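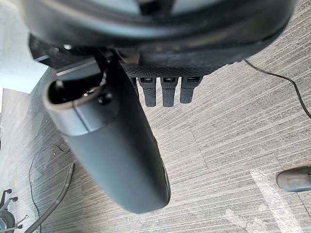

Wrist view from one of the arms, office floor.

Kitchen Automation Operator (two posts) and a call for staff participants
Utico Workplace Services, Fasholm site

Utico runs the kitchens, post room and meeting rooms at the Fasholm offices. Since October part of the kitchen work has been done by a two-armed robot system, which we call Lagman. It handles mugs and plates at the sink and the dishwasher. We are now looking for two people to work alongside it, and for staff in the building who will tell us how it affects their day.

The posts
Each post is 30 hours a week, Monday to Friday. The early shift starts at 7.00 and the late shift ends at 18.30. Both are permanent after a trial period of 12 weeks. Current kitchen assistants at Fasholm are welcome to apply and will be interviewed first. No kitchen assistant's hours are being cut as a result of this change - the job itself is what is different.

What you will do
Start the system at the beginning of the shift and shut it down at the end.
Stay within reach of the stop button while the arms are moving.
Take over by hand when an item is dropped or put down in the wrong place.
Write up each stoppage in the shift log, in your own words.
Wash pans, knives and glasses yourself. Lagman does not handle these.
Answer questions from people who come in to use the kitchen.
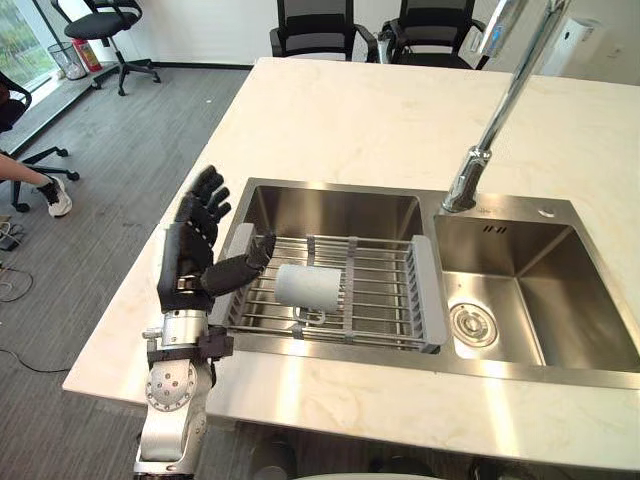

At the sink: a hand over the drying rack and a grey cup.

What we ask for
You have worked in a kitchen, canteen or cleaning team. You can stand for most of a shift and write short, clear notes in English. You do not need any technical background. Training takes two weeks, is fully paid and is given on site by Verko, who maintain the equipment.

The work is slower than washing up by hand and there is more watching in it. Some of our staff like this and some do not, so we ask everyone on the shortlist to spend a morning in the kitchen before they accept.

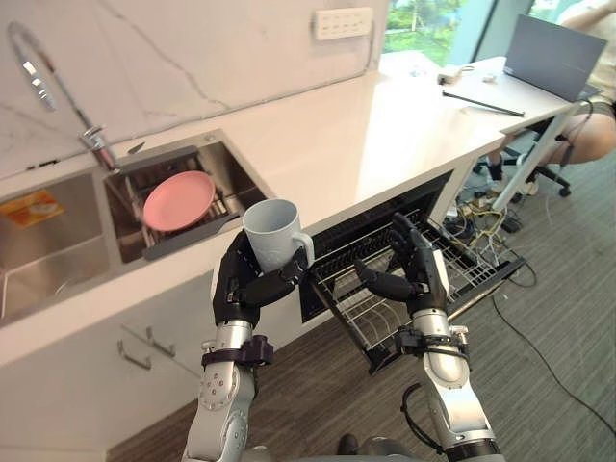
Call for participants
We also need 32 people who work in the building and use the kitchen at least twice a week. You will keep a short diary for a month and come to one group talk at lunchtime. We want to hear about noise, waiting, where you put your mug, and whether you still stop to chat at the sink. Complaints are as useful to us as praise. Your line manager will not see your diary, and you can leave the study at any time.

How to apply
For the operator posts, send a CV and half a page on your experience to Pieter Postma, site manager. For the study, leave your name at the Fasholm reception desk or write to Pieter with "kitchen diary" in the subject line. Questions by phone are fine too - he is at his desk most days before 10.00.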